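4. Loading the basket

The Andau basket is sold as a catch-all for the sink area. It will hold the small stuff. I would not ask much more of it, whatever the sleeve says.

4.1 Set the basket on a flat table, open side up.
4.2 Put the soap dish in first, at one end, rim up.
4.3 Put the sponge at the other end. Leave a gap between the two.

Note: The sleeve claims the mesh dries a sponge in 30 minutes. I have my doubts – allow overnight.

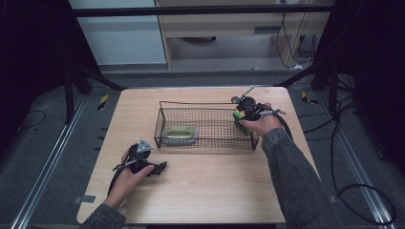 Photo: Leandro Lucero / Toltora

The green oval dish is at the left end, with the green-and-yellow block held just above the right. Any small dish with a raised rim will do. The "matching" one in the Andau catalog costs extra and holds the same bar of soap.

4.4 Lift the basket with both hands, one at each end.
4.5 Check the underside for drips before you put it on bare wood.

Caution: Do not hang the basket by its rim. The sleeve says you can. The rim is thin wire, and I would want to see that tested with a full bottle of dish soap in it first.

Caution: "Rust-free" is a sales word – wipe the mesh down once a week anyway.

For replacement baskets, see section 7. Parts list revised in January by Brenda Olivares.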